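To: cell-integrators list
From: Eulalia Leiva
Date: Thursday, April 22, 2021
Subject: Re: Lirside teardown kit, first impressions?

Javiera Quezada wrote:

> Has anyone on the list had hands on the Lirside teardown kit for more
> than a demo? We are pricing a cell for end-of-life desktops at the
> Leltdale site and the kit is on the short list with Salinas. The sales
> sheet says the fixture plate, the finger set and the software come as
> one package and that it will bolt to any slotted table. I would like to
> hear about (a) setup, (b) what it does with memory and drives, (c) what
> they do not put on the sheet. We already own an arm, so the arm is not
> part of the question.

Javiera,

We have had one on evaluation since March. I can answer (a) and most of (b). For (c) I have a short list at the bottom. All of this applies to kit firmware as shipped; we declined the update offered two weeks in, to keep the numbers comparable.

Setup

The hardware arrives in two crates. Crate one is the plate and its holders, crate two is the fingers, the adapter flange and the cabling. The plate goes down with T-nuts and two dowels. Budget a morning if your table is flat and a full day if it is not. Ours was not, and we shimmed one corner before the calibration routine would close.

The holders on the plate are removable and each one has its own entry in the station file. If you move a holder you edit the entry by hand, then re-teach one point. The manual says re-teaching is optional. I would treat it as required. We skipped it once and the offset was enough to make the arm miss the slot on the next put-down.

The tower goes on its side next to the plate, open side up. Lirside does not supply a clamp for it. They recommend a pair of low stops, sold separately, and I recommend them too — a chassis that creeps a few millimeters in a cycle will cost you more than the stops do. We run with the plate on the left of the tower. The station file assumes this, and mirroring it is possible but tedious. 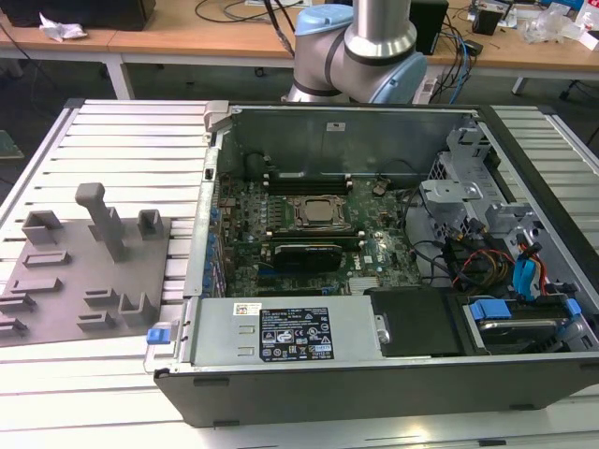 Memory and drives

Most of our time went into Dell towers, on the theory that a business fleet will contain a lot of them. The kit has chassis profiles, one per model family, and you can write your own. A profile is a text file with a reference frame, a list of parts, and an approach vector and grip width for each part. The format is documented properly, which I did not expect at this price.

Drives are the easy case. The blue-tabbed carriers give the fingers something to work on, and the profile for them needed no changes from us. Cables have to be pulled first. The kit has a routine for connectors, but I would not call it production ready, and we do that step by hand.

Memory is harder. The routine opens the retention clips first and then lifts the module in a separate move. Clip opening is force limited and the default limit is too low for older boards, where the clips are stiff. Raise it in small steps. We ended up at a value I will send you off list, with a note on the boards it was tuned for, so that it does not get copied into somebody's profile without thought.

The slots closest to the air duct side are tight for approach. The fingers are slim but the mounting plates behind them are not, and you need to choose the wrist angle so that the plates stay clear of the air duct. The stock profile comes in square to the board. We rotated it and gained enough room to reach both banks without a regrip.

Over the evaluation we logged 1585 module lifts. Of these, 66 ended in a fault that needed an operator. Most were clip faults on the same board revision. I have not separated them by slot position yet.

Vision

The wrist camera is the part of the kit I would pay for on its own. It sits close behind the fingers and keeps the fingertips in view at the bottom of the picture, so you can check alignment in the final approach without a second camera. The software matches features on the board against the profile and corrects the frame before each part.

Two cautions. Bare metal reflects badly under overhead light, and the heatsink fins and the walls behind the chassis are the worst of it. We moved one lamp and the match score went up without any other change. Second, a loose cable lying over the socket area will drag the match down, and the software reports this as a calibration error. It is not one, so do not recalibrate. Move the cable and rerun the match.

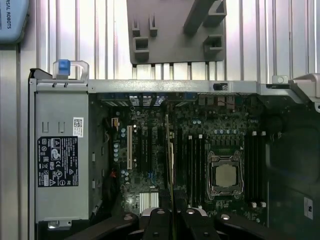

Javiera Quezada, replying on the same thread: thanks, this is more than I got from two calls with the vendor. Does the frame correction run before every part, or only at the start of each chassis? Our line would see mixed models, and if it is every part I need to put that into the cycle time. Also, can the profile be picked automatically, or does an operator choose it?

Before every part by default. You can set it to once per chassis, and with the stops fitted we saw no harm in doing so for the drives. For memory I would leave it on. It adds 3 seconds per part on our controller. Profile selection is manual out of the box. There is an input for a barcode reader and the lookup table is a plain file, so automatic selection is an afternoon of work if your towers carry readable service labels.

Not on the sheet

1. The quoted price of 3375 covers the plate, standard holders and fingers. The camera and its license are a separate line. Ask for both on one quote.

2. Finger pads wear. We are on our second set. They are held by two screws and take a few minutes to change, but the grip width has to be checked afterward.

3. Support is by e-mail only. Replies came the next working day and were competent.

4. The log format changes between firmware versions. If you parse logs, pin the version.

5. There is no profile for small form factor cases. Lirside says one is planned. I would not buy on that basis.

I have not used the Salinas kit and will not comment on it. The group at Zellcombe had one last year, and it may be worth asking there whether the connector routine is any better. That is the one step where I would still like to take the operator out.

Station file and our two edited profiles available on request.

Eulalia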